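The Slow Pleasures of Old Brass

4/6/21

My grandmother kept her candlesticks in the sideboard, wrapped in flannel, and they came out on holidays and at no other time. I was allowed to carry them to the table, one at a time and with both hands, and I remember being surprised every year by how heavy they were for such skinny things. When she died they went to a cousin in another state, and I spent a good part of my twenties telling myself I didn't care for brass anyway. It was fussy. It turned brown if you so much as looked at it. I had a drawer full of stainless steel and a clear conscience.

Then, one wet Saturday in March, I stopped at the Parnum flea market to get out of the rain and came home with 11 pieces of brass in a cardboard box that had once held canned peaches. I couldn't tell you what came over me. The seller wanted $12 for the lot, and there was a small bell in there that I liked, and by the time I had dug down to the bell I had more or less made friends with everything on top of it.

Tall and thin, that's what I fall for

If you've never shopped for old brass, you should know that it sorts itself out by temperament. There are the squat pieces, the bowls and ashtrays and bulldog paperweights, which sit where you put them and ask for very little. And then there are the tall ones. A tall piece of brass is all posture. It wants a bit of air on either side and something plain underneath, and if you crowd it with picture frames it sulks.

I learned this by getting it wrong on our mantel for two weeks, moving things an inch to the left and an inch back again, until my husband suggested (kindly, I thought) that I might try a table. So I did. Pale wood turns out to be a lovely friend to brass, especially wood with some dark streaks in the grain, because the gold has something warm to pick up on. Dark metal is good too, in a different way. It makes brass look a little grander than it is, like a plain person in a good coat.

And do put a plant nearby. Broad, glossy leaves are the thing, in a white pot if you have one, a little lower than the brass so that neither has to compete for the light. I've tried ferns and they're too busy. A big simple leaf has the same kind of shine that polished metal has, only softer, and the two of them together can make a dull corner look like somebody lives there. 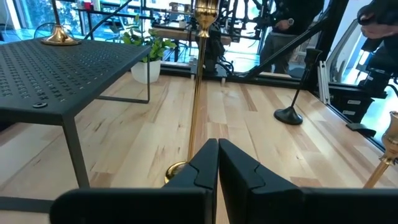
Getting the brown off, or most of it

Before you polish anything, hold a magnet to it. If the magnet grabs, you've very likely got steel with a thin brass skin, and hard rubbing will take you straight through to gray. Set that piece aside and give it nothing more than warm soapy water and a soft towel.

Solid brass can take more. I started with the kitchen method – half a lemon dipped in salt – and it does work, though it leaves a pinkish cast if you let it sit while you answer the phone. These days I use a cream called Rarkine that the hardware store on Buchanan Street keeps on the bottom shelf, behind the grout. It smells like a school hallway. You put on a little with an old T-shirt, wait for it to haze over, and buff it with a clean part of the shirt until your arm gets tired, and then you turn the shirt over and find you weren't done.

The plain shafts go quickly. It's the fancy bits that eat the evening, the ridges and the round swellings and the tight little collars where one part meets the next. A cotton swab gets into most of them, and a wooden toothpick wrapped in cloth gets into the rest. Leave some darkness down in the grooves. I didn't the first time, I went after every last speck, and the poor thing came out looking like a bathroom faucet. The shadows are what let you see the shape.

Wash off the cream afterward and dry every piece right away, including the underside of the base, where water likes to hide. I stick a circle of felt on the bottom too. Our table has one ring-shaped scratch from before I learned about felt, and I've been keeping a coaster over it ever since.

Where to look, and what to pay

Prices are all over the place. The antique mall in Promdale had a pair of tall candlesticks behind glass for $200, very fine, with a little card telling their history, and the same week I saw a pair I liked nearly as well at a church sale, priced like paperbacks. Go early for the good things and late for the bargains. Check that each one stands straight, give the top a gentle twist to see if it's loose, and don't worry much about color, which you can change in an evening. A bent shaft is another matter, and I've never managed to fix one.

As for the bell, I still haven't polished it. It sits on the kitchen windowsill, brown as a nut, and I ring it when supper's ready.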